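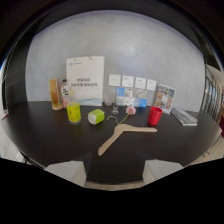 Hand-held gripper over the black table, wooden hanger in front of the flower and red cup.

Search this site Go

2018-03-26 | Gaurav Bhardwaj, Plullora

1/ Plullora has begun recording hand-guided demonstrations for the Vundine project. The first task is picking up a clothes hanger.

2/ Each operator completes 41 demonstrations – the gripper is moved at an even pace and closed on one arm of the hanger.

3/ Operators are asked to leave the neighbouring items where they stand. Enquiries may be directed to Costel Popescu.

Last updated: October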